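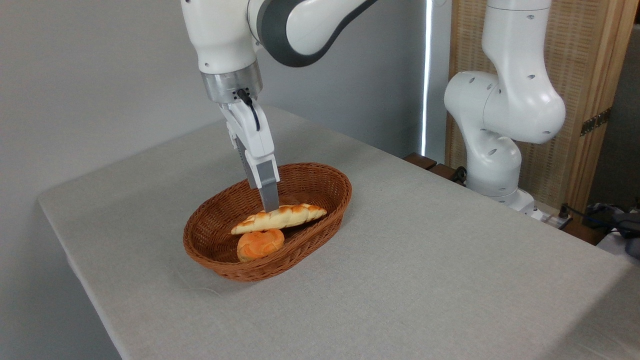

A long loaf and a small round bun in the oval wicker basket, on the light gray cloth.

SKELLORARI OPENS ITS BREAD BASKET TABLE THIS OCTOBER

I'm Vlasta Spahić, and I run Skellorari, a small shop for table linens and baskets. I've been asked to write a proper press release, so here goes — we have a new line coming out in October, and it's all about bread on the table.

The line is called Graltitz. It has one basket shape, an oval with a shallow rim, in a reddish brown weave, and one cloth, in light gray. I know that sounds like a pretty thin catalog! But I spent most of last winter trying bread in round baskets, and long loaves always ended up propped on the edge like a ladder against a shed. In an oval you can lay the loaf across on the diagonal and still tuck a bun in front of it. That was the whole idea, and I stuck with it.

The cloth took longer than the basket. My business partner, Hamish Baird, wanted a stripe. I wanted plain, and we went back and forth on it through 60 swatches (I kept them all, they're in a drawer, please come and take some). Plain gray won in the end. I like how the reddish weave looks against it, and I like how a bright orange bun looks against pretty much everything.
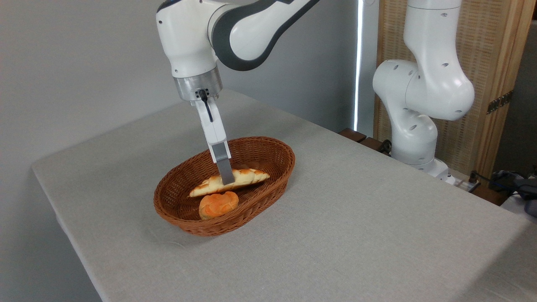
We're making 200 baskets for the first run, and 100 cloths to go with them. The cloths are cut long enough to drape over the front of a table, and you can iron them or leave the creases in. I leave the creases in. Hamish irons his, and he's welcome to do mine too.

"I came around on the gray," says Hamish. "I still think there's a stripe in our future, and I've told Vlasta so plenty of times."

If you'd like to see Graltitz before it goes on sale, we're holding a preview at the shop in October, starting at 10 in the morning. Donnie Aitken will be slicing bread and I'll be showing people how to set a basket for two, for six, or for that one uncle who eats all the rolls. There's room for 20 people at a time, so please write ahead and tell us you're coming. Coffee is on us.

Shops that want to carry the line can ask for our trade sheet, which has sizes, care notes and delivery dates. Baskets and cloths can be ordered separately, and yes, you can have the basket without the cloth — I'll try not to take it personally.

Press contact: Bernardo Veloso, Skellorari. Samples can be lent out for photo shoots on request, baskets and cloths both.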